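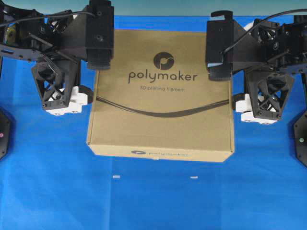
Box task: the polymaker box between the two grippers, head camera view.

Minutes of the meeting on example collection, two-arm station
Feb 14, 2025, Kaltetti meeting room

Present: Casimiro Moya (chair), the two operators of the station, one person for training from Fosell, one person for hardware from Goicoechea. Welix joined by phone for items 3 and 4.
Minutes: written by the data desk at Kaltetti.

1. Minutes of the previous meeting

The minutes were accepted with one correction. Under item 2, the sentence "all the episodes were checked" must read "all the episodes of the box task were checked". The cup task is still not checked.

2. State of the collection

The box task has now 128 episodes on the server. Of these, 66 are accepted for training. The others are waiting for the second check or have a problem which is written in the sheet. The most frequent problem is a late start: the operator begins to move before the recording is running, and so the first part of the approach is missing.

Fosell asked if the late starts can be used anyway. Casimiro answered that they can be kept in a separate folder, but they should not be mixed with the accepted ones before the first training is finished. Fosell agreed with this.

The operators reported that squeezing the box from both sides is easy to learn, but difficult to repeat in the same way. One operator closes the left arm first and the other closes both arms together. Fosell prefers to have both ways in the data, if the sheet says who was the operator. A column for this will be added.

3. Wrist cameras

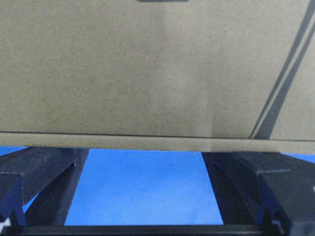
Welix is building the part of the software that decides in which moment the box is gripped, and they asked how much they can trust the wrist view for this. Their present version uses only the head camera. The discussion was long. Fosell explained that very near to the box the wrist camera sees mostly cardboard, and a model can learn very little from a plain brown surface. Casimiro did not fully agree – he pointed to the two dark diagonal stripes on the right side and to the bottom edge of the box, which runs across the full width just over the fingers. In his opinion these are enough for seeing a small rotation of the box. Both fingers stay visible in the lower part, with the blue cloth between them, so the distance from finger to cardboard can also be labeled by hand. Welix will try with 60 episodes and will compare the result with the head camera alone.

It was also discussed whether to turn the wrist cameras a little upward. Goicoechea said that this is possible with a new bracket, but all the calibration has to be done again. It was decided to leave the cameras as they are until the box task is closed.

4. Objects and surface

Fosell repeated the request for more variety in the boxes. The polymaker box has a big logo and big letters on the top, and there is a risk that the model learns to look for the print and does not learn the shape of the box. The proposal is to record also with the box turned upside down, and with one box without any print. The operators will look in the storage for a plain box of similar size.

The blue cloth on the table stays for now. It moves a little during the day and it makes creases. The operators will pull it flat at the beginning of each session and write it in the sheet. Welix asked for a second color of cloth. This was not decided – Casimiro wants first to see the result with the new boxes.

5. Hardware

Goicoechea presented the wear of the gripping pads. The pads are still good, but the cardboard leaves fine dust on them and they should be wiped more often. The cables over the arms were also mentioned: when an arm goes far to the inside, the cable becomes tight. One operator stops the movement when he notices it, and this makes a pause in the episode. Goicoechea will bring longer cables. Until then, the episodes with such a pause get the mark "cable" in the sheet.

6. Instructions for operators

The written instructions are from September and do not correspond any more to what is done. Casimiro will write a new version, with these points agreed in the meeting:
– wait until the recording is running, then count to 2 before the first movement
– return both arms to the start position before stopping the recording
– a dropped box is not deleted, it is saved with the mark "drop"
– no corrections of the box by hand during an episode

7. Tasks

Casimiro Moya: new instructions for the operators.
Operators: find a plain box, record with the polymaker box upside down.
Data desk: operator column in the sheet, separate folder for late starts.
Goicoechea: longer cables.
Welix: comparison of wrist and head camera.
Fosell: second check of the waiting episodes, and a first look at the cup task if there is time.

The date of the next meeting will be sent by e-mail, after Welix has confirmed when the comparison is ready.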